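Against the clean table

I have spent a good part of my working life collecting examples for robots to learn from, and I want to argue for something that sounds like laziness. We should stop tidying up so much before we record.

The usual practice, and it was mine for years, goes like this. You clear the table. You put out the one object the task needs. You run the demonstration, put the object back on its mark, and run it again. By the end of the day you have a neat stack of episodes and a policy that works very well on that table.

These are from the desk task, wrist view.
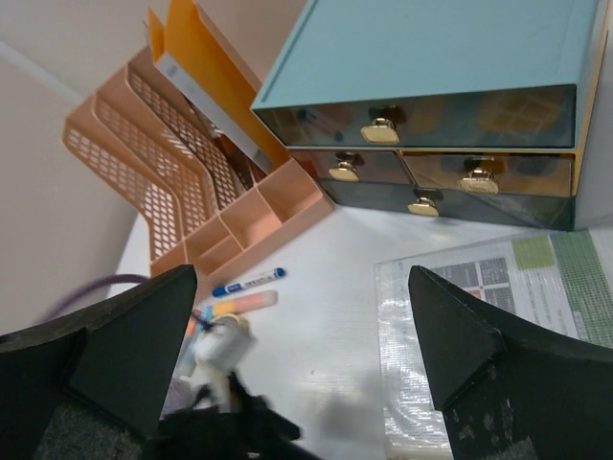
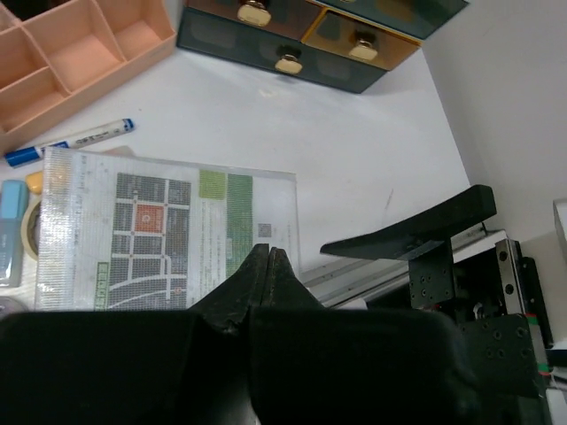
At Penport, where I worked before this, we collected 4,000 demonstrations of putting things into drawers. It took 19 weeks. Each one started from a table wiped bare except for the drawers and the object. The success rate in our own room was excellent and we were pleased with ourselves. Then the arm went to a second site, where people kept their notebooks and chargers on the same table, and it reached for the drawer, saw a charger, and stopped. It had never in its life seen a charger. Nothing in the training data said a charger could be ignored.

The fix was dull. We collected again, with junk on the table, and we let the junk change when somebody needed their pen back. The second set was much smaller than the first and I would not trade it for the first.

The argument on the other side is a fair one. Aiguo Hou, who taught me most of what I know about this work, holds that a learner should get the easy version first. If the motion itself is hard, she says, you don't want the system also trying to work out which of the things on the table matter. She would collect clean data until the motion is solid and add clutter later. I have seen her do it and it worked.

My trouble with this is the word "later." On most projects later does not come. The clean data gets a good number, the good number goes in a report, and the budget for collection moves on to something else. I would start messy and accept a worse number in the first month.

There is also the matter of what clean data does to the people making it. When every episode begins from the same arrangement, the operator's hands settle into one path. By the afternoon you can lay the trajectories over each other and hardly tell them apart. You think you have a few hundred examples and what you have is one example with some noise on it. Leave ordinary stuff lying around and the operator has to reach over one thing and come in beside another. The paths spread out without anyone being told to vary them.

I don't mean that anything goes. Some kinds of mess are useless. If the camera mount has slipped, that is a bad recording and it should be thrown out. If two operators disagree about what counts as a closed drawer, the labels will disagree too, and the learner will split the difference in a way that pleases no one. On the Dindier set we had 6 operators and 2 opinions on that question, and we lost most of October to sorting it out. Be strict about the instructions and the hardware. Be relaxed about the table.

Failed attempts are a related subject and I am less sure of my ground. I used to delete them. Now I keep the ones where the operator missed, backed off and tried again, as long as the recovery was deliberate. A robot that has only seen perfect grasps has no idea what to do after an imperfect one, and it will have plenty. The ones where the operator simply dropped the thing and gave up still go in a separate folder that I rarely open.

What I would ask of anyone publishing a set of demonstrations is one plain paragraph on how the space was kept. Was it cleared between episodes? Who put things back, and to where? Were objects allowed to drift through the day? I can usually find the arm model, the frame rate and the number of hours. I can almost never find that paragraph, and it would tell me more about whether the data will help me than the hours do.

We have started writing ours. The first draft was two sentences long and one of them was wrong, so it is being rewritten now, before the next round of collection begins.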